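Coat stand task at the Mustotdale room: the grip slip questions

Last updated 25th June by Ailsa MacAulay

So many of you have written in since the Visto gripper started losing hold of things that I thought it was time to put the answers in one place, where they can be found without digging through a month of messages. Please read the safety part even if you skip all the rest. And if your question is missing, do send it – I would much sooner answer it twice than have you guess.
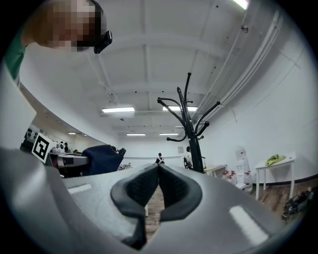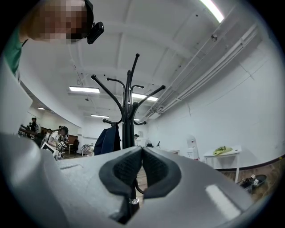
The hand-held gripper with the coat stand, in one with the fingers nearly closed and in the other with them around the pole.

What went wrong?

The short version is that the fingers let go without being told to. We were collecting demonstrations of gripping and moving a coat stand, and in 29 of them the pads lost the pole while the trigger was still fully pulled. The person holding the gripper felt a small give in the handle, a bit like a bicycle brake when the cable stretches, and then the stand was on its own. It fell over 2 times. The other times it rocked and settled, or the person holding the gripper caught it with a free hand.

Was anyone hurt?

No, I'm very glad to say. One of the falls ended against a chair and the other on the floor, and neither came near a person. Still, a metal stand with arms sticking out at face height is a nasty thing to have coming down at you, and we are treating both falls as if somebody had been standing underneath.

What was the cause?

We had two suspects to begin with. The first was the pads, and everybody blamed them (I did too, for most of a week). We cleaned them, we swapped the left for the right, we put on a brand new pair, and the slipping carried on just as before. The second was the little clutch inside the handle, the part made for us by Ochoa. When we opened up the worst unit we found the clutch spring seated one notch short. It holds perfectly well on a cup or a folded towel, and then gives up when a tall load starts to sway and pulls the fingers sideways.

So why did it only show up with the coat stand?

It's all to do with the sway. Most of our objects are small and sit inside the grip, so the fingers only have to squeeze. A stand is held at one point on a long pole, and any lean at the top turns into a twist at the pads. Hang a jacket on one side and the twist gets worse, which I suppose we might have thought of earlier.

How do I know whether my gripper is affected?

Close the fingers on the test rod, pull the trigger all the way in, and twist the rod gently to one side and then the other. A good unit stays put. A bad one gives a soft click and you will see the fingers part slightly. If you hear the click at all, please put the unit in the red tray and take another one, even if it seems fine afterward. They do tend to behave for a while and then do it again.

What do I do if the stand starts to go over?

Let it go and step back. I know the instinct is to grab for it, and I have done just that myself, but the hooks swing around as it falls and you can't watch all of them. We can buy another coat stand. Keep shoes, bags and loose things well away from where you're working too, so that you have somewhere clear to step.

Do I still need a second person with me?

Yes, for anything taller than the table, until I say otherwise on this page. The second person stands on the opposite side from the load, watches the top of the stand and calls out if it begins to lean. They don't hold anything and they don't steady it for you.

What happens to the recordings we already made?

We have 800 recordings from this task. Of those, 110 came from grippers with the short spring, including the 29 where the pole was lost. We're keeping the whole lot, but the 110 are now marked so they won't be mixed in with the good ones. Irno, our review tool, shows them with an orange bar – please leave the bar alone, even when the clip looks perfectly all right to you.

When will the repaired units be back?

Ochoa is sending new springs before the end of June, and I'll fit them myself and put each gripper through the twist test before it goes back on the shelf. Repaired units will have a green dot on the underside of the handle.

Who do I tell if it happens again?

Me, please, the same day, with the unit number and whatever you remember of how you were holding it. A few lines will do.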